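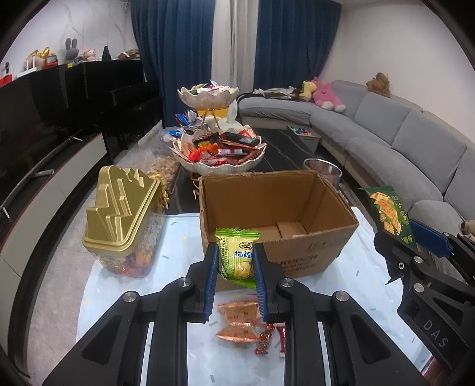 About us

Reading time: 2 minutes

Redura packs snack boxes. You tell us how many people are in your office, we send a carton of small wrapped things to eat, and for a day or so nobody complains about the printer.

We started in February of a year when two of us shared an office with eleven other people and one vending machine. The machine sold mints. We began bringing in bags of candy from the Asian grocery down the street and leaving them on the filing cabinet, and before long we were taking requests, then money, then more money than our jobs were strictly comfortable with. The first official order was 5 boxes. One went to the wrong floor, and the wrong floor became our second customer.

Most of what we pack is individually wrapped: foil-covered sweets, twist-wrapped candy in red and gold, nuts in the big bags, and durian. We should talk about durian. It goes in the Brellex box, our mixed assortment, and it divides every workplace we have ever supplied. Half the feedback asks for more of it. The other half uses the word "why." We have kept it in through three redesigns of the box and intend to keep it in through the next one.

The boxes are plain brown cardboard. We looked at printed ones with a ribbon and a magnetic lid, and they were lovely, and they cost more than the candy. Some of our cartons have had a previous life with a supplier and look it. If you are sending a gift and would like something shinier, ask for the Sterkow, our holiday set, and we'll dress things up.

Everything is packed by hand on a table. Heavy bags go at the bottom, chewy things in the middle, anything that crushes on top. The Li box is the small one, meant for a single desk, and takes longer to pack than the big one - there is no room in it for a mistake. Last year we set out to sell 1000 boxes and sold 1008, and we have been unbearable about the extra eight ever since. The target now is 2000. We have bought a second table.

We can leave out nuts if you tell us when you order, but they are handled in the same room, so please don't rely on us if you have an allergy. We can leave out durian too. We'll just think about you differently.

Contact | Orders and deliveries | © 2025 Redura | Back to top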